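Workshop notebook -- Galgate, upstairs room
December 18, 2025

Bedding day. Kettle on first, then the usual argument with the radiator, which the radiator won.

Left over from last time: the Erstead sheets. We have been sewing the same fitted sheet since September and it still will not behave at the corners. The pattern is fine on paper. On paper everything lies flat, that being the main quality of paper. On a mattress the far corners ride up as soon as anyone sits down, and by morning you are sleeping on a hammock with a bare patch at each end.

Eusebio Ayala thinks the pocket is too shallow. I think the elastic is too keen. We have agreed to be wrong one at a time, so his theory goes first.

Changes made this morning:
Pocket deepened by 3 cm all round.
Corner seams taken in, then let out again after I read my own handwriting properly.
Elastic left alone, under protest (mine).

Cutting took longer than it should. The Guimarães cotton is lovely stuff but it creeps on the table, and I had to weight it down with the big shears, the tin of pins and the dictionary. Note for whoever cuts next: chalk on the wrong side, please. The last piece has a chalk line straight down the middle of the good side and it has survived two washes. At this point it is a design feature.

The Tokness samples came too. Nice colour, weave a bit open for my liking. Held against the window you could read a newspaper through it. I have put it on the shelf with the other things we are going to think about.

The overlocker ate a thread at half past ten and then again at eleven. Rethreaded it both times in the order printed inside the lid, and the second time it took. The lid is quite smug about this. Needle changed as well while I was in there. If it starts skipping again, try the lower looper before anything else, and do not do what I did, which was to turn the tension dial a bit each way to see what happened. What happened was a seam like a row of bad teeth.

Invoice for the cotton is in the drawer, 1,039 euros including carriage. Eusebio has seen it. He went for a walk.

After lunch, over to the bed.
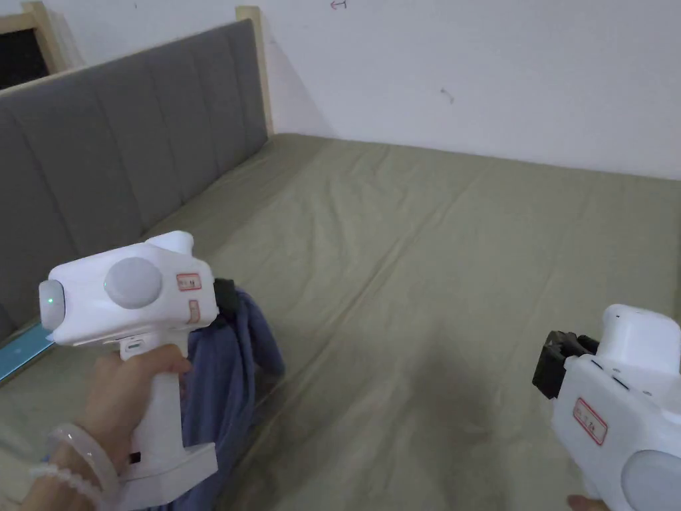 Olive was the right call for the fitted sheet. I had wanted the cream, on the grounds that cream goes with everything, but cream also shows every crumb and pencil mark and we are not tidy people. Against the grey headboard the green looks as if somebody planned it. There are still faint creases and a few shallow folds across the top, the sort I would put down to pressing it in a hurry, and I can live with those. What I wanted was a calm surface from near side to far wall, and I would call it smooth without crossing my fingers. The channels in that headboard are going to be a dust trap for somebody, but upholstery is not our department.

Not signed off yet. It needs a proper night with a person in it, and preferably a person who fidgets. Eusebio has offered, on the grounds that his own mattress is terrible -- we will see if he can be got out again.

To do:
Write the new pocket depth on the pattern itself, in ink, and cross out the old one.
Second sheet in the same cotton with the slacker elastic, so my theory gets its turn.
Find the good tape measure. The one on the hook has stretched, which may explain September.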